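Steam, patience and a very small kitchen: a morning with Ekaette Ojo

I'd been promising myself a proper chat with Ekaette Ojo ever since I ate four of her buns in one sitting at a friend's birthday (I'm not sorry). She teaches a steamed bun class under the name Prarnance, and when I rang to ask if she'd talk to me for the blog she said yes, as long as I came hungry and didn't mind her cooking while she talked.

She started with flour, as she does with everybody. "People bring me bread flour because they think strong means good," she said. "For a bun you want it soft. Plain flour, the ordinary cheap one, and a spoonful of cornflour if you're after that really white, fluffy look."

I asked how long she'd been at it. Over 23 years, she told me, and the first two were dreadful. "They were yellow. They were wrinkled. My brother called them golf balls! I used far too much yeast and left them to prove by the radiator, and they'd puff up lovely and then just sigh and go flat."

So how do you know when they're ready to go in? She doesn't use a timer for that bit at all. She picks one up. "It should feel lighter than it looks. Press it with a knuckle, and if the dent comes back slowly, get the water on." In August she reckons that can happen while you're still washing the mixing bowl, and in winter you may as well go and do the ironing.

We got on to equipment, which I'd been looking forward to, as I own a bamboo basket I'm frankly scared of. Ekaette has nothing against bamboo but thinks beginners do better with an electric steamer, the kind with a metal pot, a tray full of holes and a glass lid. You turn one knob and you're done. She's forever telling people to put the lid down flat somewhere sensible before they reach for the buns, and to have the plate waiting right beside the pot, because a hot bun in the fingers makes you do silly things.

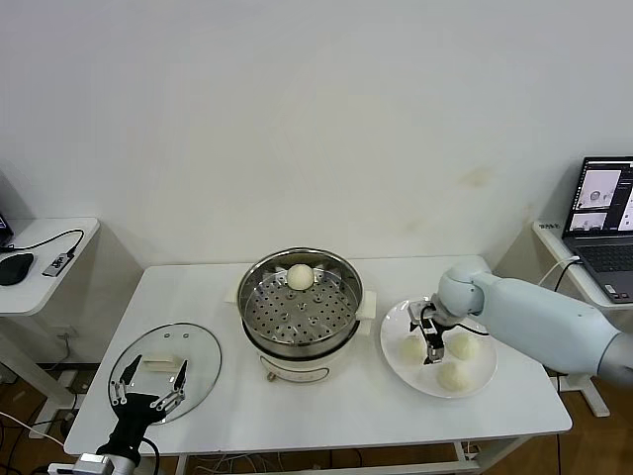 Yaryna Moroz wanted to know about sticking, and whether you really need paper under every bun, as hers had been leaving their bottoms behind on the metal. Ekaette laughed and said she'd lost plenty that way herself. A little square of baking paper is the safe answer. A wipe of oil on the tray works too, but you have to do it every batch, and she forgets.

"And leave room!" she added. "They grow. Everyone puts them in shoulder to shoulder and then they're surprised to get one enormous bun with dimples."

The wrinkles, then. I had to ask, because mine come out looking like my elbows. Her answer was the lid. Turn off the heat, she says, and leave everything alone for 3 minutes, then open it a crack, and only then take it right off. If you whip the lid away while it's all going full blast, the cold air hits them and the skin shrinks. She also dries the inside of the glass before she starts, so there's less to drip. It's such a small thing and I'd never once thought of it.

Fillings she was surprisingly relaxed about. She's fond of plain ones, torn open with butter (butter!) and a bit of salt. Fredy Paucar, who used to share the stall with her, puts slow-cooked pork in his, and she'll admit they're better than hers, though she'd rather I didn't print it. Sorry, Ekaette.

What about leftovers? "Freeze them the same day, once they're properly cool. Then straight from the freezer back into the steamer. Don't thaw them, they go gummy." She won't have the microwave mentioned, but when I pushed she allowed that a damp cloth over the top makes it survivable.

I went home and made a batch that evening. Two of them wrinkled, so I must have peeked. The rest were soft all the way through and I ate them standing up at the worktop with far too much chilli oil.

Ekaette's next class is on July 8, 2021 and there were still a few places going when we spoke. Bring an apron and a tub with a lid for taking things home.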